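Notas para la charla: planificar dentro de una caja (y salir de ella)
Versión larga, con lo que quiero decir en cada diapositiva. Duración: 35 minutos más preguntas.

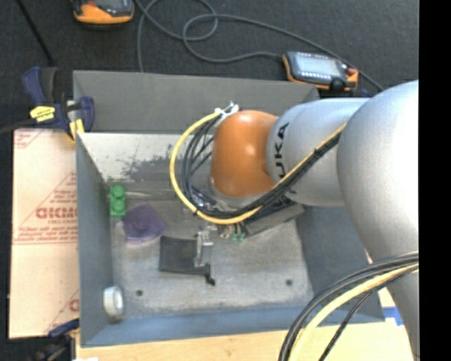
Diapositiva 1. Arranque

Saludar, agradecer, comprobar que el micro funciona antes de ponerme a contar chistes.

Hola a todos, gracias por quedaros después de comer. Vengo a hablar de vaciar cajas. Sé que suena a mudanza, pero llevamos en Pliltatden una buena temporada metidos en esto y sigo encontrándole cosas raras. Dejar la foto puesta un rato mientras hablo. Fijaos sobre todo en lo grande que es el brazo comparado con lo que tiene que coger, y en que las paredes están ahí mismo. Eso es el 80 % de mi charla, lo demás son detalles (y de detalles voy sobrado).

Decir desde el principio que no voy a hablar de redes ni de entrenamiento. Siempre hay alguien que viene por eso y mejor que lo sepa ya. Hoy toca la capa aburrida: qué pasa entre que la percepción dice «cógelo por aquí» y que el brazo se mueve.

Diapositiva 2. El reparto

Tenemos tres procesos. El de percepción saca candidatos de agarre. El planificador, que se llama Istix y es el protagonista de hoy, decide cuáles se pueden alcanzar y con qué trayectoria. Y luego Larnberg, que es nuestra capa de ejecución, habla con el controlador del robot y vigila fuerzas.

(Si preguntan por los nombres: no significan nada, estaban libres en el repositorio.)

Al principio todo esto era un único programa enorme. Funcionaba estupendamente hasta que querías cambiar una línea. Lo partimos en mayo y fue doloroso, pero ahora puedo reiniciar la percepción sin que el brazo se entere, y eso me ha devuelto las tardes.

Diapositiva 3. El objeto negro y plano

Volver a la primera foto con el mando, sin liarme. Señalar la pieza negra del suelo de la caja, debajo de la pinza.

Un objeto plano y oscuro apoyado en el fondo es de lo peor que te puede tocar. La profundidad te llega con agujeros, la altura estimada baila unos milímetros y resulta que esos milímetros son justo los que separan agarrar de clavar el dedo en el suelo. El planificador clásico te dice que no hay solución. O peor, te dice que sí.

Lo que hacemos es dejar de pedirle a la percepción una altura exacta. Le pedimos un intervalo. Istix planifica hasta el borde de arriba de ese intervalo como siempre, con sus colisiones y su todo, y desde ahí le pasa el testigo a Larnberg, que baja despacito mirando la fuerza. Cuando nota contacto, para, sube un pelo y cierra. Es una máquina de estados de cuatro cajitas, la enseño en la diapositiva siguiente y os va a decepcionar de lo simple que es.

Pausa. Beber agua.

Diapositiva 4. La máquina de estados

APROXIMAR, BAJAR, CONTACTO, CERRAR. Desde cualquiera de ellas se puede ir a RETIRAR, que es la que de verdad nos costó escribir.

Contar la anécdota de RETIRAR: nuestra primera versión subía en vertical, siempre. Qué bonito. El problema es que si has entrado inclinado para esquivar una pared, subir en vertical puede llevarte el codo, la muñeca o lo que sea contra el borde. Ahora guardamos el camino de entrada y lo deshacemos al revés hasta un punto seguro. Suena tan obvio que me da vergüenza traerlo a una charla, pero estuvimos semanas discutiéndolo.

Umbral de reintentos: si un candidato falla dos veces se va al final de la cola, no se borra. Otra pieza se mueve, la caja cambia y a lo mejor luego sale.

Diapositiva 5. Los cables también existen

Mi favorita, ir sin prisa.

Mirad otra vez la foto, el bucle amarillo que rodea la muñeca naranja, con los cables negros atados a él. Para el modelo geométrico que te descargas, eso no existe. El robot del simulador es liso y precioso. El de verdad lleva una melena.

Intentamos primero modelar los cables como cuerpos deformables. No lo hagáis. Bueno, hacedlo si tenéis tiempo, es divertidísimo, pero el planificador se nos fue a 3000 milisegundos por consulta y el presupuesto que tenemos es de 200. Así que hicimos la versión bruta: un volumen hinchado alrededor de la muñeca, pegado a ella, más una penalización por giro acumulado del último eje. El volumen evita enganchones con el borde y la penalización evita que el robot se vaya enroscando agarre tras agarre.

Lo del giro acumulado merece un minuto. Una pinza de dos dedos se puede girar media vuelta y el agarre es equivalente, así que casi siempre tienes dos soluciones. Si eliges la más corta en cada momento, vas tan contento, tan contento, y un día te encuentras en el tope de la articulación con una pieza en la mano y sin salida. Ahora el coste mira cuánto te alejas del centro del rango. Es una línea de código. ¡Una! Y nos quitó más fallos que cualquier otra cosa de este año.

Diapositiva 6. Paredes inclinadas

En la foto se ve que la pared izquierda cae hacia dentro. Nosotros la teníamos modelada recta, como una caja de zapatos, y cerca del fondo el planificador se creía que tenía más sitio del que había.

Junto a esa pared están la pieza verde de construcción y el rollo blanco de canto, en la esquina. Para ese tipo de objetos usamos una lista de inclinaciones permitidas que depende de la distancia a cada pared. Es una tabla. La generamos sin conexión con la malla de la caja y se carga al arrancar. Quien cambie de caja tiene que regenerarla, y quien se olvide recibe un error bien grande en rojo (antes era un aviso en amarillo, y los avisos en amarillo no los lee nadie, yo el primero).

Si voy mal de tiempo, saltar directamente a la 8.

Diapositiva 7. Aguirre, la herramienta de repetición

Aquí pongo la demo grabada. En directo no, que ya me conozco.

Aguirre es nuestro visor de registros. Cada intento guarda la nube de puntos, los candidatos, lo que descartó el planificador y por qué, la trayectoria y las fuerzas. Luego lo abres, arrastras la barra y ves en qué momento se torció la cosa. Lo que más usamos es el botón de «replanificar desde aquí»: coges un fallo viejo, le metes el planificador de hoy y miras si habría elegido otra cosa.

Con eso montamos el conjunto de regresión, que ahora mismo tiene 1457 intentos guardados. Se ejecuta entero antes de aceptar cualquier cambio en Istix. Ojo con lo que mide: te dice si el plan es válido y si ha cambiado, no te dice si la pinza habría agarrado. Para eso hay que ir al robot, no hay vuelta de hoja.

Consejo que me habría gustado recibir: guardad el motivo del descarte como un código y no como texto libre. Nosotros empezamos con texto y teníamos la misma colisión escrita de mil maneras, con y sin tilde.

Diapositiva 8. Lo que sigue mal

No maquillar esta parte, suele ser la que da mejores preguntas.

Los objetos pegados a una esquina siguen siendo un drama. Un rollo de canto, por ejemplo, tiene agarres buenísimos en teoría, y luego le quitas los que chocan con una pared, los que chocan con la otra y los que hacen que el volumen de los cables toque el borde, y te quedas mirando una lista vacía. Estamos probando a empujar antes de agarrar. Planificar el empujón es fácil; saber dónde ha acabado el objeto, ya menos, así que de momento empujamos y volvemos a mirar.

La calibración entre cámara y robot también nos da guerra. La comprobamos al arrancar tocando un punto conocido y comparando. Si la diferencia pasa del umbral, Larnberg se niega a bajar a la caja. Hay quien en el equipo lo encuentra pesadísimo. Yo lo defiendo a muerte.

Y el tiempo de planificación: la media está bien, la cola no. De vez en cuando una consulta se eterniza y el brazo se queda quieto, pensativo. Ahora lanzamos dos búsquedas con semillas distintas y nos quedamos con la primera que llegue. Feo, pero va.

Diapositiva 9. Preguntas

Dejar puesta otra vez la foto del principio, que así pueden señalar.

Preguntas que seguro que caen, con respuesta preparada:

¿Por qué no un brazo más pequeño? Porque es el que tenemos montado, y porque lo que aprendamos con poco sitio nos sirve luego con mucho.

¿Vais a publicar Istix? La parte de las tablas de inclinación, sí, en cuanto limpie los comentarios. Lo demás está demasiado atado a lo nuestro.

¿Se puede hacer todo esto con control por impedancia y olvidarse de los umbrales? En parte. Lo usamos en la bajada. En la retirada preferimos posición, que queremos saber exactamente por dónde va.

Si nadie levanta la mano, contar lo de las tildes con más detalle.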